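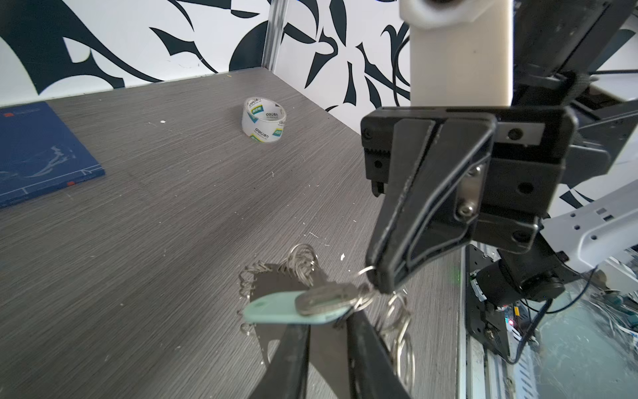

Photo: Foltesau Drain & Sewer

Foltesau Drain & Sewer Adds Trenchless Lateral Lining for Homes and Small Commercial Buildings

Foltesau Drain & Sewer has added cured-in-place pipe lining to its residential and light commercial services. The method repairs sewer laterals from the inside, through an existing cleanout or a single access pit, and in most cases leaves driveways, patios and mature landscaping in place. Bookings for inspections open in August.

The service covers lateral lines from three to six inches in diameter in clay, cast iron, concrete and PVC. Lines outside that range, including shared mains and building storm drains, are still repaired by excavation or referred to the utility that owns them.

Work on each property begins with a camera inspection from the cleanout to the main. The technician records the pipe material, the depth at each change of direction, the location of joints, and any root entry, offset, crack or sag. The property owner receives the video and a written report, with each defect listed by its distance from the cleanout. The report states whether the line can be lined, needs a spot repair first, or has to be replaced.

Lines approved for lining are cleaned before any resin is mixed. Roots are cut mechanically and the line is flushed with water under pressure. Cast iron with heavy scale is descaled with a chain tool at low speed, and a second camera pass confirms that the wall is sound enough to hold a liner.

The liner is a felt tube saturated on site with a two-part epoxy resin supplied by Revov. It is inverted into the lateral with air pressure and held against the host pipe by a bladder until the resin sets. The bladder is then removed, any branch connections are reopened with a robotic cutter, and the line is inspected a third time. Water use in the building has to stop from the start of cleaning until the final inspection is complete. For a single-family home with one straight lateral, Foltesau schedules this as a one-day job that takes up to 9 hours, including cure time.

The finished liner reduces the inside diameter of the pipe slightly. Its smooth surface has no joints along the lined length, which limits the points where roots can enter again. Lining does not correct slope. A line with a sag that holds water will still hold water after it is lined, and sections of this kind are excavated and reset to grade before the rest of the line is treated.

Foltesau tested the procedure over two seasons on older housing in the Ko district, where most laterals are clay with short pipe sections and mortar joints. Crews lined 268 laterals during that period, for a combined workload that included straight runs, lines with one or two bends, and lines with branch connections under the slab. Procedures for wetting out the liner in cold weather were revised during the first season — longer cure times are now set by measured pipe temperature, and the schedule given to the customer is adjusted to match.

Pricing starts at $2,780 for a straight lateral up to 30 feet long with an accessible cleanout. The price includes cleaning, the liner, and the before and after inspections. Longer runs, branch reinstatement, cleanout installation and city permits are quoted separately. Customers who order lining after a paid camera inspection have the inspection fee credited to the job.

Inspection videos, reports and permit documents are stored in Stulto, the company's online customer portal. Owners can download the files or share them with a buyer, an insurer or a property manager. Records stay with the service address, and a new owner can request access after a sale.

Excavation, spot repair, hydro jetting and cleanout installation remain available at all Foltesau locations.

About Foltesau Drain & Sewer

Foltesau Drain & Sewer inspects, cleans, repairs and replaces underground drain and sewer lines for homeowners, property managers and small businesses. The company is licensed and insured for plumbing and sewer work throughout its service area. Inspection requests can be made through the Stulto portal or by phone with the local office.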